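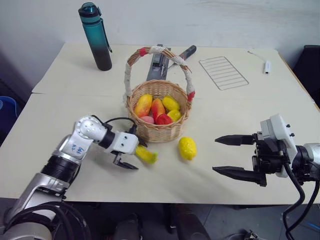
Draneck Factual Television: Post-Production and Edit Department

Obadia Kashindye has been the finishing editor on Kira's Second Coat for four series. The programme follows homeowners through the renovation of a single room, is broadcast in a daytime slot and runs to 44 minutes without the breaks. He spoke to us during the conform of the current run, in an edit suite with the blinds down and the loudness meter left running.

His job starts after the story has been cut. The offline editor delivers a locked sequence made from low-resolution copies of the rushes. Kashindye relinks it to the camera originals, repairs whatever does not relink, and takes the programme through grading, titles, audio layback and the technical checks.

"By the time it reaches me the jokes are in and the arguments are over," he says. "I am looking at whether shot 212 is the shot the offline editor thinks it is. Usually it is. When it isn't, the cause is nearly always a clip that was renamed by hand."

The renaming problem is an old one on the series. Each house is visited several times over the course of the work, and the crews are not always the same. In the first series, two crews used the same card numbering on different houses, and a kitchen in one episode briefly acquired a window from another. The fault was found at the viewing stage and never went out. Cards are now numbered by house, visit and camera, in that order, and the ingest software rejects anything that does not fit the pattern.

The software is Plalex, which the department adopted before the second series. Kashindye is measured about it. "It does the copying and the checking well. It compares the file on the card with the file on the server and it will not let you wipe the card until they match. The search is poor. If a logger types 'skirting' and you type 'skirting board', you may or may not get it."

Logging takes up more of the conversation than expected. A renovation programme depends on matching before and after shots, and those may be recorded months apart. The usual method is a locked camera position, marked on the floor plan, with lens height and focal length written on the sheet. The difficulty is that walls move. A position that made sense in the old dining room can end up inside a new cupboard.

"You choose two positions per room and hope one survives," Kashindye says. "If neither does, I can scale and shift the shot a little. I will go to 8 per cent on the scale. Past that it goes soft, and the viewer sees a change in sharpness and reads it as a change in the room. We would sooner cut through black."

The grade brings its own version of the same question. Before shots are often recorded in winter under whatever light fittings the owners had, while the finished room is lit by the crew. Some programmes in the genre cool the before shots and warm the after ones. Second Coat has a written rule against it, introduced by the series producer at Nyaga Pictures, the company that makes the programme with Draneck.

"The rule is that white paint is white in both," he says. "I balance each to a chart and leave it there. If the old room looks gloomy after that, then it was gloomy. I have had notes asking for a bit more gloom. I send them back with the page number of the rule."

Paint is the subject of most of the viewers' letters passed to him. A colour named on air can look different on two televisions in the same house, and some people write in to say that the green they bought is not the green they saw. The presenter's line now gives the name of the colour and advises a test pot. Kashindye would prefer that the name appeared on screen as well, but captions are limited to what can be read comfortably, and there is already one for the running cost.

The cost caption is the element most likely to be changed late. Figures come from the owners' receipts and are checked by the production office after the edit has locked. In the December batch, 5 episodes had at least one figure altered after titles had been laid. Each change means a new render of that caption, a fresh review of the section it sits in and a new version number on the delivery form.

"It is a small job done many times," he says. "The mistake to avoid is fixing the figure in the caption and leaving the old one in the voice track. I keep a list with the two side by side. Caption, timecode, line of commentary, and who signed for it."

Sound is mixed elsewhere in the building and returned to him as a finished track. He checks sync at the top, at each part and at the end, then watches the whole programme at normal speed. He does not skip this for repeats or for shortened versions. The overseas version loses 4 minutes, mostly from the street shots and the estate agent's visit, and the music has to be re-edited around the gaps.

Asked what he would change about the series, he mentions power tools. Interviews are often recorded while work goes on in the next room, and the noise of a tile cutter cannot be taken out without taking some of the voice with it. He has asked for interviews to be scheduled in the builders' tea break. The request has been granted for the next series, subject to the builders.

He does not watch the programme when it is broadcast, though he does record the first episode of each run to check how it arrives at home. Last time he found the picture slightly too dark on his own set. It had been left in a power-saving mode.

Deliveries for the current run continue through the spring. The final two programmes are still filming, one of them in a house where the staircase has been moved since the camera positions were marked.

Page last revised 3 January 2024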